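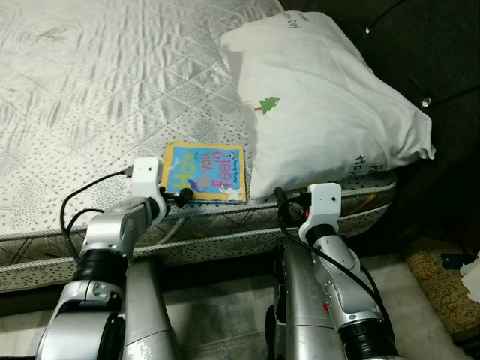 Current state of the reading corner, tree pillow included

marrowfat_jim
Following on from my bed frame moan. The frame has gone back to Kilto and we've settled on the mattress on the floor for the box room. Quilted top, speckled side band, piped edge. One pillow with a little green tree on it, which stays out all year because the small one says so. The book is How do you feel?, and the answer at bedtime is usually "not tired". Question is whether a mattress straight on a hard floor is a terrible idea. It's meant to be for 2 years at most.

grekthorpe_gran
Had mine on the floor in a rented place in Kirkstead and the underside went spotty by September. Stand it up against the wall once a week and let it breathe.

tinlid
Weekly? I've never stood a mattress up in my life and I'm in fine health, apart from the back.

grekthorpe_gran
That'll be the mattress, tinlid.

idle_hob
Slats. You can get a roll of them for very little and it lifts the thing just enough for air to get under. Looks no different from the front.

marrowfat_jim
Slats were what came with the bed frame, and I'm not ready to see another slat. Standing it up I could manage. It's pushed right up to the wall at the moment. 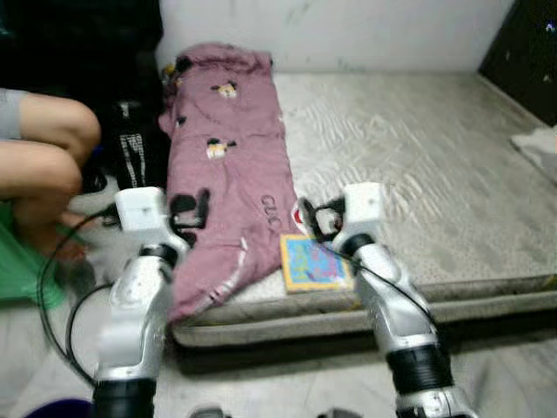 The wall could do with a wipe down near the bottom as well, now I look at it. The pink blanket lives along the left-hand side, with cartoons on it and GUCCI down one edge, and I'll leave you to decide how much of our budget went on that. Every night I fold it. Every morning it's a long heap again, half off the front.

tinlid
Gucci on the blanket and no bed under it. Priorities in order.

passing_vole
Pull it out from the wall by a hand's width. Ours went mouldy at the back edge, never underneath, and we'd spent nearly 100 quid on a fancy mat for underneath.

idle_hob
Disagree. Leave a gap and everything they own goes down it. I got 20 socks out of ours and a spoon.

marrowfat_jim
Given the choice between mould and spoons I'll have the spoons. Gap it is, and I'll stand it up when I hoover – which may not be weekly, gran, I'll be straight with you.

grekthorpe_gran
I didn't think it would be. Open the window, then.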